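How I Finally Moved All My Chats to a New Phone (and Kept My Sanity, Mostly)

So my old phone gave up in October. It didn't die all at once, that would have been too kind. First the speaker went fuzzy, then the charging port only worked if I held the cable at a certain angle, and then one evening the screen started flickering in the middle of a long message from my cousin about wedding catering. I took the hint and ordered a new one that night.

Buying the phone was the easy part! What I was dreading was the messages. I use a messaging app called Plovari for pretty much everything: family group, work group, the building group, the group from a trip we all took years ago that is now mostly birthday wishes and blurry pictures of food. I had 42 chats in there and a lot of them had things I really wanted to keep. Recipes my aunt typed out one line at a time. Voice notes from my dad. The address of a plumber I have needed twice and have never once saved as a contact.

I'd switched phones before and lost everything, so this time I decided to do it slowly and write down what I did. If you're about to do the same thing, maybe it'll save you an evening.

First, check what you have

Before you touch the new phone, open the app on the old one and go into Settings, then Storage. Mine told me that Plovari was using 10 GB. Ten! I nearly fell over. Most of it was videos, and most of the videos were from the family group, and most of those were the same three "good morning" clips forwarded by different uncles.

You can sort by size in there, and I really recommend it. I sat with a cup of tea and deleted the biggest files first. I was a bit ruthless at the start and then I slowed down when I got to the older stuff, and then I got sentimental and stopped deleting altogether for a while and just read things. Plan for that. It took me a whole evening and I got it down to a little over half of what it was.

One thing I did wrong: I cleared a group's media without checking whether I had saved the pictures anywhere else. The app asks "Delete from this chat?" and I thought that meant the copies in my gallery would stay. On my phone they didn't. So look in your gallery first, and if something matters, copy it to your computer or send it to yourself by email before you start tapping things.
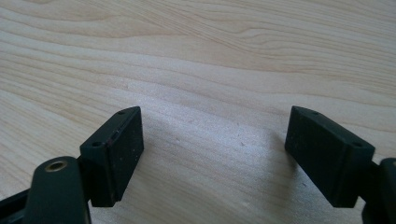
Making the backup

Okay, so the backup. Plovari has two kinds and the names are not helpful. There's "Quick save" and there's "Full save." Quick save keeps only the text. Full save keeps text, pictures, voice notes and videos (videos only if you tick the little box underneath, which I missed the first time around).

To get there you open the menu, go to Settings, then Chats, then Backup. Pick Full save, tick the video box if you want videos, and choose where it goes. I used Retunari, the cloud storage I already pay for, but you can also save it to the phone itself and move the file with a cable. With my charging port in the state it was in, the cable was out of the question.

A few things I wish I'd known before I pressed the button:

Plug in first. The app won't start a full save under a certain battery level, and it doesn't say so clearly, the button just stays gray. I tapped that gray button so many times.

Use Wi-Fi. There's a switch for "Wi-Fi only" and it was off on mine. If you have a data limit, please go and look at that switch right now.

Keep the screen awake. Mine kept pausing when the phone locked, so I changed the screen timeout to the longest one available and propped it up next to me while I watched a show.

It took 180 minutes from start to finish. Three hours! I had told my friend Mohandas Nadar that I'd call him back in twenty minutes and he still brings it up.

When it's finished you get a line that says "Last save" with the time next to it. Check it. Mine said 11:40 at night, which matched the clock on the wall, so I knew it was the new one and not some ancient backup from two years ago. (There was one of those too. I deleted it afterward to get the space back.)

Getting the app on the new phone

This bit should have been simple and I made it hard. I typed the name into the app store on the new phone and a whole row of things came up with nearly the same icon. One was a sticker pack. One was something called Zundum, which is a totally different messaging app and had paid to be at the top, I guess. I installed Zundum. I got as far as putting in my number before I noticed the colors were wrong.

So: look at the name of the developer under the app name, and look at how many people have reviewed it. If you still have the old phone working, open the store there, go to your installed apps, and compare the two screens side by side. It takes a minute and you'll be sure you have the right one.

Once it's installed, don't open it yet! Sign in to your cloud storage on the new phone first, with the same account you used for the backup. I have two accounts with Retunari (one is old and I can't remember why I made it) and naturally I signed in with the wrong one. Plovari looked in there, found nothing, and cheerfully offered to start me off fresh. If you see "No save found," stop, go back and check the account. Don't press Continue. I came so close to pressing Continue.

Then open the app, put in your phone number, and wait for the code. The code goes to your number by text, so your SIM needs to be in the new phone by now. Mine came in a few seconds. After that it asks if you want to restore, you say yes, and off it goes.

The text came back first, and pretty fast. I could scroll through all my chats while the pictures were still gray squares. I panicked a little at the gray squares, then I left the phone alone on charge overnight and they were all there by breakfast. The voice notes too. I played one of my dad's and it was him complaining about parking, and I was so happy.
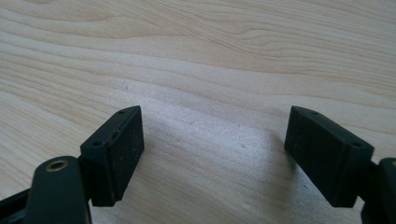
Can I use the same account on both phones at once?
Only one phone can be the main one. As soon as you enter the code on the new phone, the old one signs itself out, and you'll see a message there saying your number is in use on another device. The old chats stay stored on it until you remove the app, so hang on to it for a couple of weeks if you can.

Stuff that didn't come across

Not everything made it, and I want to be fair about that. My muted groups were all un-muted, which I discovered at six in the morning when the building group had an argument about the water tank. My custom ringtones were gone. The wallpaper behind my chats went back to the plain one. And the list of people I'd blocked did come across, thank goodness, but I'd check yours and not take my word for it.

Starred messages were odd. The messages were there but the stars had disappeared. I had starred all of my aunt's recipes so I could find them, and I had to search for "turmeric" and work backward from there. It went fine in the end, because she puts turmeric in everything.

Calls were the other thing. For the first day, people calling me on the app got a ringing sound and I got nothing at all. Kamlesh Nishad from my office sorted that out for me over lunch: the new phone had battery saving turned on for the app, so it was putting it to sleep in the background. You go to the phone's own Settings, then Apps, then find the app, then Battery, and set it to Unrestricted. It's been ringing ever since, maybe a bit too much.

What I did with the old phone

I kept it in a drawer for a while, just in case, and checked a few random chats on the new one to make sure nothing had gone missing in the middle. I picked a birthday, a trip and a boring work thread and scrolled through each. All good.

After that I signed out of everything, took out the memory card (don't forget the memory card!) and did the factory reset. I took it to Howells, the little repair shop near the bus stop, and they gave me a bit of credit for parts. I spent it on a case and a decent cable, seeing as I clearly can't be trusted with charging ports.

I've also turned on the automatic backup now, the one that runs in the night. It's under the same Backup menu, and you can have it every day, every week or every month. I went with weekly. Daily seemed like a lot for a family group that is mostly sunrise pictures, but if you use the app for work you may want it more often.

If you've moved from one kind of phone to a completely different kind, I haven't tried that, so I can't tell you if the same steps work. My sister is thinking of switching in the spring and I've already been told I'm helping. I'll add a note to this post once we've done hers.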